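Winley Robotics Open Day: Frequently Asked Questions
Last updated 24 April 2019

When and where is it held?
The open day runs once a year in March at the Cistamton workshop, Unit 12. Doors open at 10 a.m. and the last demonstration starts at 3 p.m.

Do I need to book?
Entry is free, but demonstrations are ticketed. Each session admits 31 visitors. Tickets are issued at the front desk on the day and cannot be reserved by phone.

What is shown at the Kivi station?
Kivi is our tabletop manipulation cell. A two-finger gripper works over a wood-grain surface enclosed by clear acrylic walls. Typical tasks are picking up a soft item, placing it in a bowl and moving it back out.
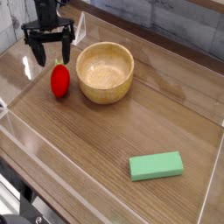
Kivi station: gripper above a soft red item, with the wooden bowl and a green block.

Why use soft objects?
They deform under load, so grip force and finger placement matter more than with rigid parts. They also tolerate a failed grasp – useful when the cell is running all day.

Is the arm operated by a person?
Both modes are shown. The first half of each session is operator-controlled. The second half runs from Mutis, our in-house control software, with an operator at the stop button.

Can visitors put their own items in the tray?
No. Only items from the station's test set are used.

How close can I stand?
Visitors stay behind the yellow floor line while the arm is powered. Children under 12 must be with an adult.

May I take photos?
Yes, without flash. Flash interferes with the station cameras.

Who do I contact about group visits?
Call the workshop office, extension 2294, on weekdays.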